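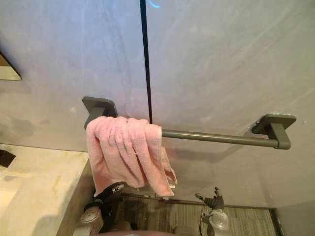 A gray towel bar on a pale gray wall.

Quiet is expensive. Or it used to be. The Grullex Mazza is a 12-volt tower cooler with two fans, one fat heatsink and a price of $65, and it has been sitting on my processor since early August doing its job without much fuss.

I wasn't expecting to keep it. Grullex mostly makes cases, decent ones, and their last go at cooling was the Nekberg, which hummed like a fridge. Darcy Partington still has one in a drawer and won't let me test with it again. Fair enough.

First, the install. Easy-ish. The backplate is metal, the standoffs are color coded, and the manual is one folded sheet with drawings too small to read. You need the long screwdriver in the box. Don't lose it – the center screws sit deep between the fin stacks and a normal driver won't reach. Took me one coffee and a bit of swearing. Memory clearance is fine with low sticks, tight with tall ones. The front fan slides up on its clips if you need the room, but then check your side panel. Mine touched.

Noise next. At idle I had to put my ear to the case. Under a long video export the fans climbed slowly, no hunting up and down, and settled into a low whoosh. Push them to full speed and you'll hear it from the hallway. I ran that once, for the chart, then set a curve and left it. The default curve in most boards is too jumpy anyway.

Temperatures: 80 degrees in the worst of my all-core runs, room warm, windows shut. Games sat well under that. The Ruvness I normally use is a few degrees cooler in the same case, but its bigger, louder and it blocks the top slot.

"We gave up some peak cooling to get the fan tone right," Helge Skjelbred at Grullex told me. "Most people never run the loads reviewers run." True, although reviewers do buy coolers to.

Gripes. The fan cables are short and stiff, and the splitter hangs wherever it hangs. There's lighting on the top cap only, fixed white, no way to turn it off short of pulling the plug. The paste comes in a tiny packet with enough for one go, so if you mess up the mount on a Saturday night you're waiting for the store to open.

Fans top out at 3000 rpm, which is silly for a cooler sold on silence. Cap them and forget the number exists.

Would I buy it? For a mid-range chip, yes. For a big hot one, spend more or go liquid. A black version is due later, same price, and Skjelbred says the longer cables will come with it. I'd wait for that one if your current cooler still works.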